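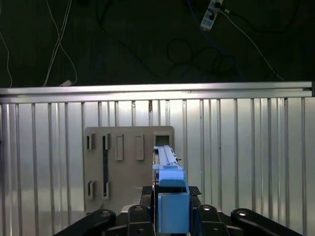 Subject: Re: [wustport-house] buzz on the ground floor ring, again
From: Pascal Rathjen
To: wustport-house list

Sorry for slow answer, have been away and then the router died. Typing this between two other things so forgive the mess.

Bram De Smet wrote:
> Pascal, you had the same hum in your front room last winter didn't you?
> We've got it now in ours. Starts in the evening, you hear it in the
> radio and faintly in the record player, even with the volume right down.
> Goes away if I switch off the dimmer in the hall but not completely.
> Eduard thinks it's the old Nevamar amplifier and wants to throw it out.
> I'd rather not, it was my uncle's. Is it worth getting someone in or is
> there something I can try first? Also the lamp by the window flickers
> but that may be a separate thing.
> Bram

Right. Don't let Eduard throw the amp out. Yes we had it, from December until well into spring, and it was three different things on top of each other, which is why it took me so long.

First thing, the dimmer. Yours will be the same as ours, the whole row was done at the same time by the same firm. They put in the old type meant for proper bulbs and then everybody changed to LED ones. Dimmer buzzes, bulbs flicker, radio picks it up. We had it swapped for one made for LEDs, a Cirkar, and the worst of it was gone the same evening. Get an electrician for that, I did not do it myself and wouldn't. Miroslava Sokol did ours, she's quick and she tidies up after. I can send you her number off list.

Your window lamp may well be the same story. What bulb is in it? If it's one of the very cheap ones try it in another room before you do anything else. Then put a good bulb in and see. Costs nothing if you have a spare.

Second thing, the hum that is left over when the dimmer's off. With us that was a ground loop. Record player plugged in on one wall, amp on the other, and the aerial lead going off somewhere else again. I moved everything on to one strip from one socket and it dropped a lot. Amp, deck and radio together don't draw much so one strip is fine for that. Do NOT put the heater on it as well. Bořivoj Beneš had a strip go brown on him from exactly that, heater and kettle both, and he only noticed from the smell.

And never one strip into another strip. I know we've all done it.

Then check the thin earth wire from the deck. Little wire with a fork on the end, goes under a screw on the back of the amp. Ours had come off completley and was lying behind the cabinet. If yours is loose or missing you get precisely the noise you describe, turntable only, louder when you touch the arm. Do you? You don't say. Worth touching the arm and telling us.

Third thing was just where the wires ran. Signal lead from the deck lying along the mains lead for its whole length, the two practically plaited. Pull them apart. If they have to cross, cross them square. Mine were too long as well, I'd bought 4 metre ones when 2 would have been plenty, and the spare was rolled up in a coil right behind the amp's transformer. Bought shorter ones from Vondráček by the station, 30 crowns more than online but he let me bring them back when I got the wrong ends.

Order I'd do it in:

switch everything off at the wall and pull it out
dust (really, you'll be surprised)
plug back only the amp, nothing connected to it, listen
then the deck, listen
then the radio, listen
hall dimmer on and off at each step and write down what you hear

If the amp hums on its own with nothing connected then all right, Eduard has a point and it may be the big capacitors. Still not a reason to bin it. It can be repaired, those were built to be opened. But not by you – they hold a charge after they're unplugged.

While you've got it all out, stick a bit of masking tape on each plug and write what it is. Took me ten minutes and I've been glad of it ever since, before that I unplugged the freezer once thinking it was the radio. We ate a lot of peas.

Other thing for everyone on the list not just Bram: the landlord's letter from August 2020 says the sockets in the stairwell are for cleaning only, and there is a lead running from the second one up to somebody's door again. It's across the step. Whoever it is please take it in, I nearly went over it with the shopping.

Bram, write back when you've tried the amp alone. I have a spare earth lead and a Cirkar instruction leaflet you can have, will leave both in your letterbox tonight or tomorow.

Pascal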